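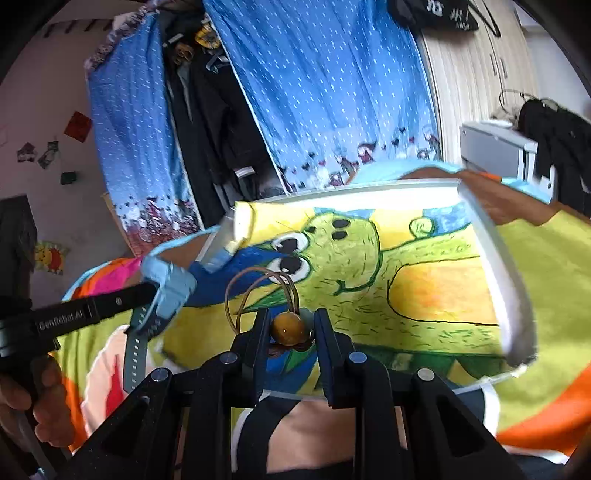

*Gerasimos Tsakiris*

December, after lunch, Letine, back desk by the radiator

Picking up from the alignment mess. I said I would leave it alone until the new loader was merged, and then of course I opened the bead-on-a-cord clips "just to look" and the morning was gone. Writing it down while I still remember which thing I changed in which order, because last time I didn't and poor Michailidis had to dig it out of my shell history.

The short version: the contact detector in Clakaren is late on small round things, the left and right streams are not on the same clock, and those two problems had been covering for each other quite nicely. Fix either one alone and the labels get worse. Fix both and I think we are in decent shape, though I haven't run the full set yet.

### The contact detector

We mark a grasp as closed when the finger gap stops shrinking and stays still for a while. Lovely on boxes and bottles. On the bead it's a poor fit. The fingers come in, touch the cord first, the cord gives, the gap keeps creeping, and the detector sits there waiting for a stillness that arrives long after any person watching would have said "yes, got it." I stepped through one of the clips by hand and the label landed a good 700 ms behind where I would have put it. For a policy that's a terrible lesson. It learns to hover at the object with its fingers closed, thinking.

What I tried first was loosening the stillness threshold. I should know better by now! Everything fired early, including the moments where the fingers are half shut in mid-air on the way to something. I put it back.

Second try, which I like a lot more: look at the gap velocity and the image patch between the fingertips together. If the patch stops moving relative to the fingers while the gap is still creeping, call it contact, and let the gap settle in its own time. The patch tracker is the cheap one that was already in the repo for the slip check, so no new dependency and no new model to babysit. An amber-brown bead between black fingers is a kind target for it, with plenty of contrast on both sides. The cord less so. It's tan and doubled where it arches up above the bead, and the tracker likes to hop from one strand to the other when they cross. I've masked the region above the fingertips for now so it only sees what is being pinched. A bit crude, but I can explain it to anyone in one sentence, and I've come to value that.

I had a small worry about the dark flat thing right under the bead. It's close in color to the fingers and the fingertip mask swallowed part of it in the clip I was checking, so the mask came out fatter at the bottom than it should. Doesn't hurt the contact call. It might hurt the fingertip pose refinement, and I've left a note in the code for whoever gets there first (me, I suppose).

### Clocks

Now the other half. When both grippers are in view you would think syncing is a luxury, but it's the best check we have. The left one reaches in diagonally at the side of the picture, you can read the GenRobot.AI print on its handle, and so I can compare when *this* camera sees it move and when its own log says it moved. I plotted one against the other and there was a clean offset, nearly constant through the clip, with a tiny slope to it. So an offset plus a bit of drift. Very ordinary. I was almost disappointed.

The old loader snaps both streams to the nearest sample and shrugs. The new one fits offset and slope per episode from the cross-view motion and resamples. Where the other gripper isn't visible for long enough, it falls back to the log clocks and raises a flag, so that the episode can be left out of any two-handed training. I did think about borrowing the offset from a neighboring episode and decided against it. I have been burned by helpful defaults before and I'm sure I'll be burned again, but I'd like it to be by a different one.

One thing to remember: motion of the left gripper has to be measured against the background, and the background has to be picked with some care. My first version took whatever features were strongest, and the strongest ones were on the green cartoon creature, whose big black-and-white eyes might as well have been printed for a corner detector. The picture in its white frame fills the middle of the view and is tilted and partly curved, and it's just the kind of thing that may shift when somebody leans on the blanket. If the reference shifts, the gripper "moves" while it's standing still, and the fit goes slightly drunk. I now prefer points far away and high up: the white dashes on the blue curtain, the edges of the cabinet, the stickers on the left wall. The curtain is cloth, I know, I know. The outlier rejection takes care of most of it and I've added a vote so that no single patch can carry the estimate alone.

### Object proposals

While I was in there I looked at what the proposal step gives us on this kind of clutter. It's better than I feared. The bead gets its own proposal. The light blue watch does too, although the dark teal strap hanging down from it is perforated and comes out as a separate object, so the planner sees two things lying next to each other where a person would pick up one. I tried merging proposals by touching boundaries and it cheerfully merged the watch with the picture behind it. Merging by joint motion should work, but we only get that once something has been moved, and by then the planner has already made up its mind. Parking this. Michailidis had an idea involving depth edges that I didn't fully follow over coffee and would like to hear again, slowly, with a pencil.

The light blue clip at the top left corner of the frame is found reliably, by the way. The blue cloth patch lying on the left side of the picture is not. It comes and goes between frames because of the blue areas in the drawing itself, I suspect, but I haven't checked and shouldn't write it as though I had.

### Runs

Started a Mevach training job on the relabeled subset, about 400 episodes, single-hand only, so the clock changes don't muddy the comparison. Same seed and config as the baseline. The config is copied next to the checkpoint this time (yes, I heard you all). If the hovering goes away, that's the contact change earning its keep. If it doesn't, I'd look at the action chunking next before blaming the labels again.

The two-handed subset waits until the flags have been looked over by eye. I went through a few and the fallback was reasonable in each of them, but I picked the ones I already knew, so please don't take much comfort from that.

### Left open

- Contact label when the fingers close on the cord alone and the bead hangs free. Is that a grasp of the bead? I say yes for the planner and no for the pose refinement, and the schema only has room for one answer.
- Fingertip mask versus dark objects, see above.
- The vote for background points is slow. Most of the time goes into rebuilding the same index over and over. Easy fix, tired hands.
- The Clakaren viewer still draws the old label on top of the new one in the same color. I spent far too long this morning admiring a label I had already replaced. Make the old one gray.

Branch is pushed, tests pass apart from the resampling one, and that one fails because it still expects nearest-sample behavior. I'll rewrite it tomorrow with a made-up drift in it, so please leave it red until then.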